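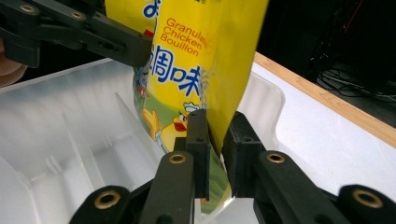 Bag of granulated chicken bouillon held in the hand-held gripper, over the divided bin.

Trilska hand-held gripper kit – progress report to the Allmont fund
Prepared by Candela Alcaraz, Rullex
June 10, 2020

May was our best month so far with the kit. We now have 77 recorded grasps on grocery packaging, and soft bags have become my favorite part of the work. They fold, they slide and they shine under the lights, so they tell us far more about the jaws than a box does.

Changes since the last report:
Jaw pads swapped for the narrower set. Changing a pair takes about 6 minutes, and one person can do it at the bench.
Finger links checked for play. Three were replaced under the Trilska warranty, and the parts came quickly.
Packaging list extended to 13 items, bouillon and other dry goods included.

What we like: the kit is light enough for a long session, and new people at the Campos site picked it up in an afternoon. The threaded inserts are a real pleasure to work with – we take the arms apart often and the screws still seat well.

What still needs work: glossy plastic slips when it is gripped close to the seal, and the manual says very little about pad wear. I have sent Trilska our notes on both.

Next we move to heavier bags and finish the wear log. Spending is within the approved budget, and we are not asking for any change to it.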